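Masby handheld gripper kit: is the paired set worth it over the single for low shelf work?

Posted in Data Collection Hardware by Gyu-bin Chae

We are pricing hardware for a pick-and-place dataset in office and home interiors. The tasks are ordinary ones: bottles, cups and small boxes moved between shelves, cubbies and desk tops. The short list is down to the Masby paired kit (two handhelds, both tagged, wired to one recorder) and the Stultoser single, which is wireless and has an internal battery. The Masby is quoted to us at 4,000 dollars for the pair with the shoulder harness. The Stultoser is 2,000 dollars per unit, so two of them cost the same before any harness.

What I need to know:

Does marker tracking on the Masby hold up when the operator reaches under a shelf or into a cubby? The data sheet only shows table-top work.

Are the cables a real problem over a full shift?

Is the claw-style finger set usable on round plastic bottles, or do we need the flat pads?

We would run 2 operators at a time. The policy we train is for a two-arm robot with parallel-jaw hands, so finger shape matters to us as well.

Percy Valderrama
Accepted

I have run the Masby pair since January in rooms much like the ones you list. Going through your points in order.

Tracking. The tag on each handheld is read by the head camera. One side has a flat tag and the other has a cube. The cube is better by a wide margin because at least one face usually stays in view when the wrist rolls. The flat tag drops out once you tilt it past a steep angle. For low shelves, put the cube on the hand that does the reaching and use the other hand for holding or staging. If your tasks need both hands under the shelf, order a second cube. It mounts on the same screws, but you have to change the tag layout file in the recorder software and redo the hand-to-tag calibration. Skipping the calibration gives you an offset that looks fine in playback and ruins training.

Occlusion by the shelf itself is a separate matter. If the top panel sits between the camera and the tag, no tag shape will help. The software fills short gaps from the IMU. Long gaps are flagged, and you should throw those episodes out.

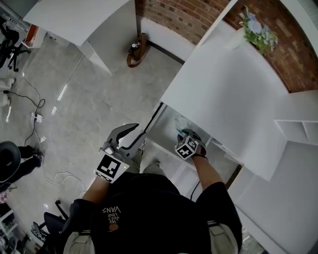
Cables. They are stiff for the first few weeks. Route each one outward from the grip so that it hangs clear of the forearm, and use the wrist strap every time. Most of our lost episodes came from a cable catching on a cabinet edge or chair base, which pulls the connector just enough to drop a few samples. The recorder logs this as error 44. Reseat the plug, wait for the green light, and repeat the episode. Keep floor power strips out of the operator's path if the room allows it.

Fingers. The curved fingers hold small drink bottles well if you close on the body below the cap. They are poor on anything thin and flat. For a parallel-jaw robot I would buy the flat pads anyway. Contact points on the curved set do not map cleanly to a straight jaw, and you will spend the price difference on retargeting.

One complaint about the kit: the harness straps have no stop, so they creep during bending work. We sewed ours.

Deok-su So

Get the Stultoser. No cables, done. The battery lasts long enough for a morning and it charges over lunch. I haven't used the Masby.

Tianyou Yin

Adding to Percy's answer, on the wireless option. We tried two Stultosers together. Each one stamps its data from its own clock, and the two drift apart during a session. There is a sync routine at the start of each recording, which is adequate for single-hand tasks. For handovers between hands it was not good enough, and we ended up aligning by a tap at the start and a tap at the end of every episode. The Masby puts both hands on one recorder, so the problem does not come up.

If budget is the limit, ask Masby for the pair without the harness. The sales page does not list it, but they quoted it to us when we wrote in. Check the lead time on spare cables before you order.

Comments

Gyu-bin Chae: Thanks. Is the second cube sold separately, or only with a handheld?

Percy Valderrama: Separately. Ask for the left-hand bracket if it goes on the left. The right-hand one fits but sits crooked.

Do-yoon Hyun: Error 44 can also be a firmware mismatch between the two handhelds. Update both before blaming the plug.

Deok-su So: Still think cables are a dealbreaker.

Gyu-bin Chae: Ordered the Masby pair with flat pads and one extra cube. Will post tracking numbers for the cubby tasks once we have them.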